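Futomel Clear Table Finish, Satin and Gloss

Water-based topcoat for indoor wood furniture
Sold by Clellier Wood Supply

Overview
Futomel Clear is a hard-wearing topcoat for tables, desks, shelves and other indoor pieces. It goes on milky and dries clear. Pale woods such as maple, birch and ash keep most of their natural color, with none of the amber tint that oil-based varnish adds. One quart covers 102 square feet in a single coat.

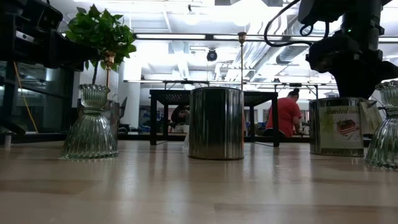 Sheen is the choice customers ask us about most. Gloss gives the deepest shine and wipes clean easily, but it shows every light in the room. On a pale tabletop under bright overhead lights you will get shiny reflections across the grain, as on the tabletop here. Satin cuts that glare and hides small scratches better. If your table sits under ceiling lights and you read or work at it, order satin.

How to apply
Sand bare wood with 150 grit, then 220, and remove all dust. Stir the can slowly - do not shake it. Brush on a thin coat in the direction of the grain. Let it dry 2 hours, sand lightly with 320 grit and repeat. Three coats are enough for most furniture. Kitchen tables should get four.

Wait 20 hours after the last coat before light use. Full hardness takes 15 days. Keep tablecloths, rubber mats and hot dishes off the surface until then.

Works over
Bare wood, water-based stain, and oil-based stain that has dried for three days. Old wax must be removed first. For wax removal we stock Zedach Cleaner in pints and quarts.

Sizes
Half pint, quart, gallon. The gallon is available in satin only.

Storage
Keep from freezing. Close the lid tightly and store upright. An opened can lasts over a year on an indoor shelf.

Ordering
Orders in by noon Monday ship the same day. Pickup is at our Tiongson Road counter. For color matching over stain, send a sample board to Adjoa Akolgo at the counter. Trade accounts and gallon pricing are handled by Bienvenido Mangubat.

Unopened cans can be returned within 30 days with a receipt.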